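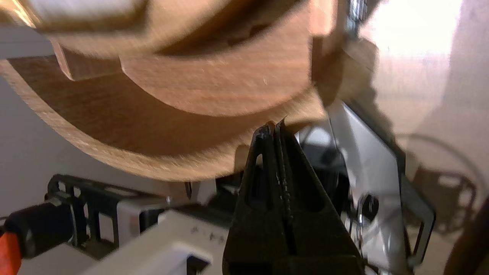

How do you clean an old round piece of wood that has a groove in it? Start dry, with a soft brush, and let the water come last and in a very small quantity.

I write this because my cousin asked me, and my answer to her became too long for a message. I am not a professional. I learned most of it at the kitchen table in Grevthorpe, with things from the Saturday market and with two or three mistakes that I still regret.

Stepped pieces are my favorite kind. There is an upper tier, then a wider rim below it, and often the two parts do not have the same color. In the one I show here the upper part is like honey and the rim is darker and more red. I like this difference very much and I would never try to make it equal with stain. My first time, many years ago, I did exactly this with a small stand, and the stand became brown everywhere, like a school desk. I gave it away in November and I did not miss it.

The groove is where the work is. Dust goes into it and mixes with old wax, and after some years it becomes a hard gray line. I use a toothbrush with the bristles cut short, and I go along the curve slowly, always in the same direction. If the line does not come out, I take a wooden toothpick and make the tip flat with a knife. Please do not use a metal needle. It finds the soft part of the grain and leaves a scratch that you will see every time the lamp is on.

Small blocks that stick out from the join need their own patience. I clean on both sides of a block and then under it, where the shadow hides the dirt. I do not pull on it to see if it is firm. If I have a doubt, I press it very softly with one finger and listen.

After the brush comes a cloth, almost dry. I put it in warm water and then press it until no drop falls. I wipe the rim first, then I turn the cloth to a clean side and wipe the upper tier. Then I wait 35 minutes before I touch it again. Maybe it is too long, but I make tea and it passes.

For the wax I follow Ryota Sasaki, who had a repair bench near the station when I was new in this town. He told me to use so little that I feel a bit stupid. A piece the size of a pea is enough for one tier. I put it on with old cotton, leave it for the night and polish in the morning. On the outer edge, where the end grain is open, the wax goes in faster, so I give this part a second thin layer. More than two layers makes it sticky, and then the dust comes back with its friends.

I do this work twice a year now. The cloths and the brush live in a tin box under the sink, together with six toothpicks which are already flat. The next thing on the table is a bread board that my neighbor left at my door - it has a burn mark, and I have not decided yet if I will sand it.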